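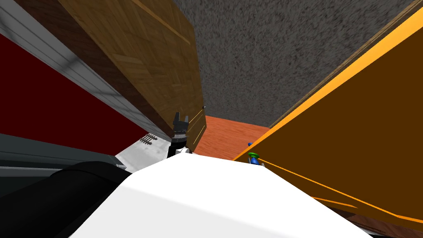
Narrow gap between pieces of furniture

Floor creaks next to heavy furniture after moving it back
Posted in Floors & Walls, April

I have a floating wood floor in a 50-square-meter apartment. After I moved a full bookcase back against the wall, the boards in front of it creak at every step. The floor was silent before. Is the bookcase pinning it, or is the underlayment worn out?
Halfdan Egilsson
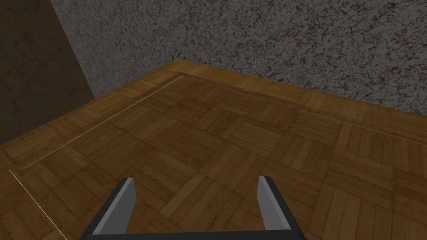
Vilgot Blomqvist
Most likely pinned. A floating floor expands and shrinks with humidity, and a heavy load on one edge stops it from sliding. Empty the bookcase and walk the same boards. If the creak goes away, move the load to another wall. Then pull the baseboard and check the expansion gap. Mine needed 8 mm and had none at the door. Keep indoor humidity near 50 percent.

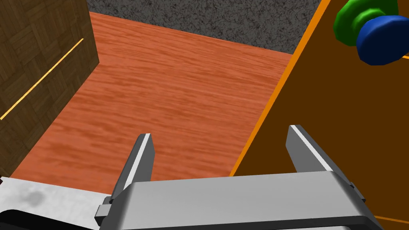

Render: Pravulero

Uko
Talcum powder in the joints. Worked for me.

Bech
Powder only quiets the joint for a while. Check that the subfloor is flat first. I skipped that and paid 1,795 to have the floor relaid.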